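Mayflies, mud and fifth graders

Jan 29, 2025

I've been promising to write up our creek project for months, and this morning two different people asked me how we did it, so I'm finally sitting down with my coffee and typing the whole thing out.

If you're new to this blog, I teach fifth grade science at Plostano Elementary, and since August we've been studying Clarnska Creek, the skinny little stream that runs behind our soccer field. My own class started it, then the other fifth grade rooms wanted in, then fourth grade heard about the bugs. We're now at 164 kids, all of them with an opinion about which bend in the creek is best. (It's the one by the culvert. I will not be taking questions.)

The idea came from Florin Roman, who teaches across the hall and used to spend his summers sampling streams for a county lab. He told me over lunch that you can learn a surprising amount about the health of a creek by turning over rocks and seeing what's living underneath. Mayfly larvae and stonefly larvae don't put up with much pollution. Leeches and some kinds of worms handle it a lot better. So you scoop, you sort, you look at who turned up, and you have a real clue about the water! I had been teaching ecosystems from a poster for nine years. I went home and ordered nets.

We work along a 300-foot stretch that the kids split into sections and named themselves, which is why our official data sheets include a place called Soggy Sock Corner. Each group has the same section all year. I wasn't sure about that at first and thought they'd get bored and want to trade, but it's the best decision we made. They get protective. When a big branch came down in October and changed how the water moved through section four, the section four kids talked about it the way people talk about a new stoplight on their street.

A regular creek day goes like this. We do boots and coats in the hallway, which takes forever, and then we walk down as a class. Two kids in each group do the netting, two sort the catch into white trays, and one writes. They rotate every visit. We get in twenty-five good minutes at the water before the first person is cold, then everything alive goes back where it came from and we walk up again. The math happens indoors the next day.

And oh, the math. I did not expect to love this part so much. My students had done bar graphs before, but they'd never argued over one. When the September numbers and the October numbers didn't match, half the room was convinced the creek was in trouble and the other half said we'd netted in the wrong spot. They went back and forth for the whole period, using evidence, and then somebody asked whether leaves falling in the water would change what the bugs had to eat. I just stood there holding a marker. That was the question I'd have written on the board if I'd been clever enough.

A few practical things, for those of you thinking about trying it:

Money first. We had a 2,000 dollar mini-grant from our district and spent 900 of it on nets, trays, hand lenses and a stack of loaner boots in weird sizes. I should have bought more boots and fewer hand lenses. The kids share lenses happily, but two people can't share a boot.

For keeping records we tried an app called Zakico for a few weeks, and it was fine, but wet fingers and touch screens are not friends. We went back to pencil and clipboards. Pencil writes on damp paper and pens mostly quit.

Get your permission slips done for the whole year in one go. Ask a family or two to come along on every trip. And go down by yourself the afternoon before, every time, to check how high the water is. We've cancelled twice for high water and I'd do it again.

Write to your neighbors, too! The land on the far bank belongs to the Ursu farm, and I was nervous about asking whether we could use their little footbridge. They said yes right away, and then they sent over a folder of family photos of the creek from decades back. The kids spread them all over the rug and spent an hour trying to work out where each one was taken. Not in my lesson plan at all - easily one of the best hours of the year.

The person I owe the most to is Rodica Nedelcu, our librarian, who turned one end of the library into a creek corner with field guides, jars of (clean, dry) pebbles and a big paper map the kids add to after each visit. She also found picture books about rivers for the kindergarten rooms, so now five-year-olds stop me at recess to say "macroinvertebrate." Most of them get pretty close.

We can't do much netting right now with ice along the edges, so the groups are writing field guides to their own sections. Hand drawn, with a page for each creature they've found and a page for the ones they're still hoping for. The drafts are wonderful. One has a whole chapter on mud.

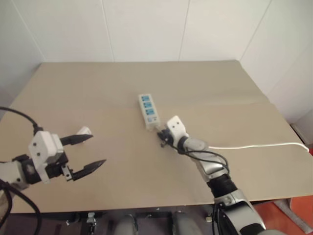
Once the ice clears I want to try an evening visit with families, flashlights and all, and Florin already has a list of what we might find. If you've run something like that with kids, please leave me a comment, especially about how you handled parking.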